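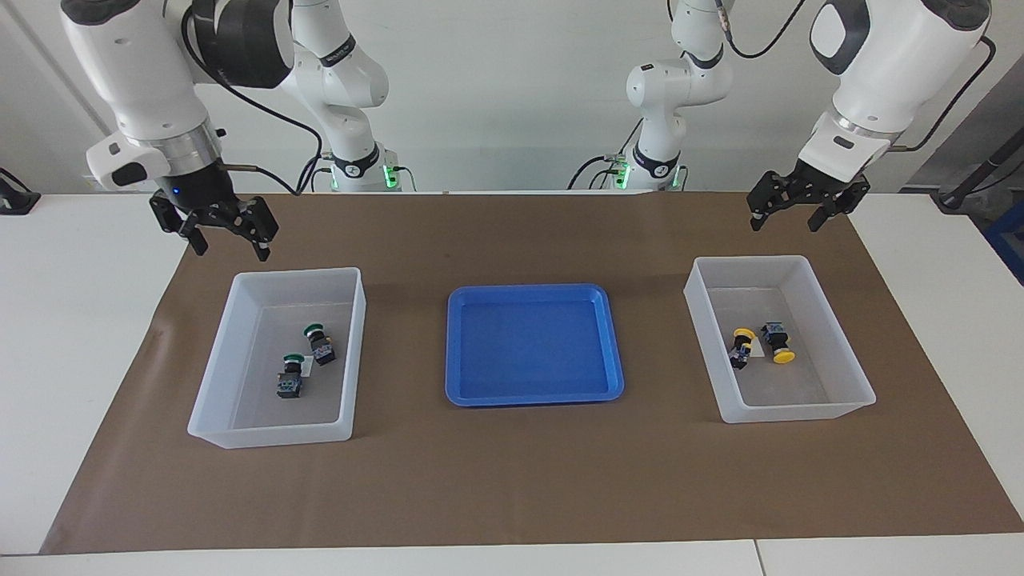
Sports Business 218
Week 6 handout: Loans and transfer options in club soccer

Read this before Friday. The Stadura case is due at the start of class.

1. What a loan is

A player under contract with one club (the parent club) plays for another (the host club) for a fixed time, usually half a season or a full one. The player's registration moves to the host club. The contract with the parent club stays in place and picks up again when the loan ends.

2. Who pays

Wages can be split any way the clubs agree. Some hosts pay all of the salary, some only a share. A loan fee is separate from wages and goes to the parent club. Bonuses need their own clause - students often leave these out of their worksheets.

3. Option or obligation

An option to buy lets the host club choose at the end of the loan. An obligation means it must buy, sometimes only if a condition is met, such as a number of games played or staying in the division. The price is normally set when the loan is signed. Look for the trigger in the wording before you label a deal.

4. Case: Stadura and Gumede

Stadura loans a left back to Gumede for one season. Gumede pays a loan fee of 200 and half the wages, with an option to buy at 1,000 (all figures in thousands). The player starts over half of the league games, then gets hurt in the spring.

Work out what Gumede has spent if it does not use the option, leaving the wage share as W. Then write 2 paragraphs on whether it should buy. Say what changes if the option had been an obligation tied to games played.

5. Terms to know

Parent club, host club, recall clause, sell-on percentage, registration window.

Recall clauses are covered next week with the Tramico reading.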